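Home Notebook Patterns Yarn log Swatch drawer Contact

Workshop notebook - February

Picked the gray cardigan back up this morning after leaving it in the basket since the holidays. I'd stopped at the underarm and of course I didn't write down which row of the decrease I was on, so the first hour went to reading my own stitches with a cup of coffee. Pretty sure it was row 2 of the repeat. Going with that!

The yarn is the Temura worsted, the batch that came with the slightly greener dye lot. I've got 1,000 yards of it wound and ready, so even if I rip back the yoke I'm safe. Swatched again on the smaller needles because I didn't trust the old swatch (it lived in my coat pocket for a week, poor thing) and the new one is a hair tighter. It's nicer to the touch, too, so the smaller needles win.

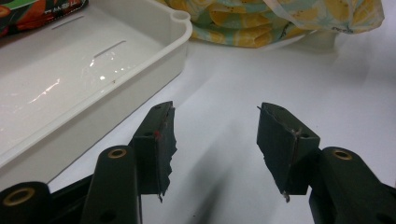 Green gripper fingers, spread, ragged along the inner edges.

Cast on for the first sleeve after lunch. Miklós Győri says I should do both sleeves at once on one long circular and he's probably right, he usually is about sleeves, but I get the two balls tangled every single time and end up swearing at them. One at a time, then. I started with 40 stitches for the cuff, twisted rib, and it's coming out snug without pinching. The tubular cast-on from the Borbély booklet is lovely once you get past the fiddly first rows - stretchy, and it has that rolled look you see on store sweaters. 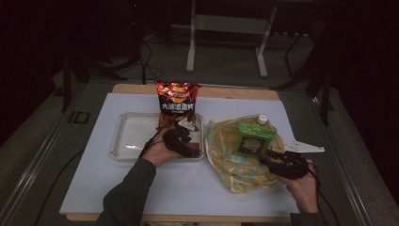 Note for whoever knits this next: the chart in the booklet reads the cable crossing the wrong way on the left front. Cross it to the front, or the two sides won't mirror. I found out four inches up and had to drop the cable stitches down and hook them back by hand. It took most of the afternoon and a lot of muttering, but you'd never spot it now (well, I would).

Blocking thoughts. The Nuvcombe wool wash left the last swatch a little sticky, so I used half as much this time and rinsed twice. Much better. It also grew about 200 percent less than I feared, ha. Pinned it out and I'll measure again once it's dry all the way through.
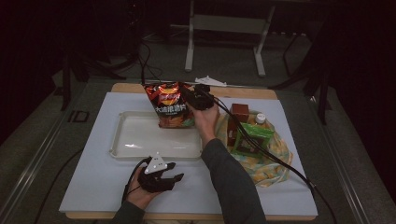

Buttons! I keep going back and forth. The horn ones from Grisevdale are pretty but heavy, and I think they'd drag the band down unless I back it with ribbon. I could do a plain dark button and save the horn for a coat. Need to lay both on the swatch in daylight before I decide.

To do: finish cuff, start the increases every sixth row, fix the chart in the shared binder, find my other cable needle.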